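Caring for Film Costumes and Screen Memorabilia at Home
Brovport Museum of Stage and Screen – Collections Advice
July 2026

The Museum receives frequent inquiries from owners of costumes, programs, lobby cards and signed photographs. The following guidance is intended for private households and does not replace the advice of a trained conservator.

Costumes and wardrobe pieces

Wash hands and remove rings before handling. Lay the garment on a clean white sheet and look over the seams, closures and lining. Costumes were often built quickly and altered between scenes, so a label giving one fiber may not apply to the whole piece. Trim, padding and glued decoration may all react differently to water.

A costume that was worn on camera should not be machine washed. Soil and makeup marks can form part of its record, and dyes from older productions are seldom fast. Modern reproductions and fan-made pieces may be laundered according to the care label. Red and other strong colors should be washed apart from white items until several rinses have run clear.
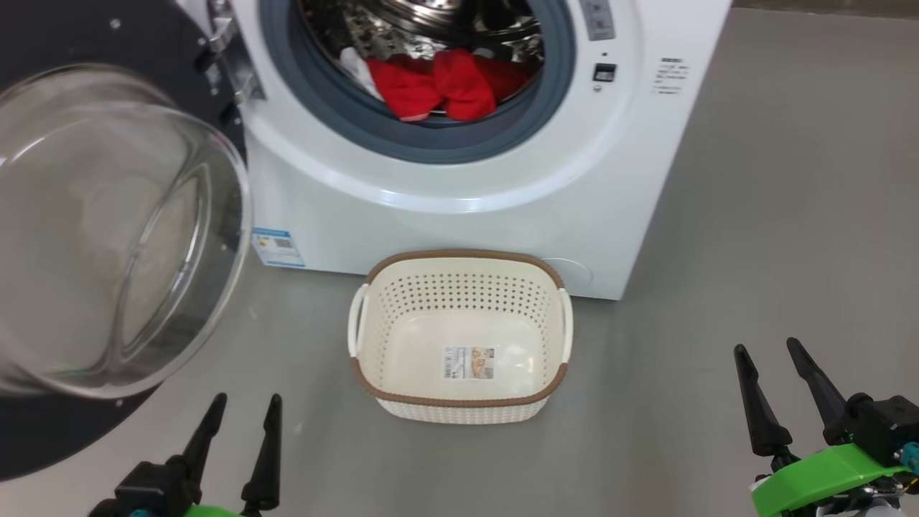 Photo: Aroha Nepia / Brovport Museum of Stage and Screen

Store garments flat where space allows, with folds padded by acid-free tissue. Knitwear and beaded gowns must never be hung. Boxes should be kept off the floor and away from outside walls.

Paper and photographs

Programs and lobby cards keep best in polyester sleeves, in a dark room held between 40 and 50 percent relative humidity. Adhesive tape, rubber bands and metal clips should be kept away from paper. Autographs in felt-tip pen fade quickly in daylight – display a good copy and store the original.

Posters should not be dry mounted. A folded poster may be left folded if opening it would strain the creases.

Records

Keep a written list of each item with its source, date of purchase and condition. Receipts and letters from previous owners should be copied and the copies stored separately. Items valued above $2,000 may need to be named individually on a household policy.

The next collections advice session will be held in November at the Gisberg Annex. Owners may bring up to two items each. The Museum does not offer valuations.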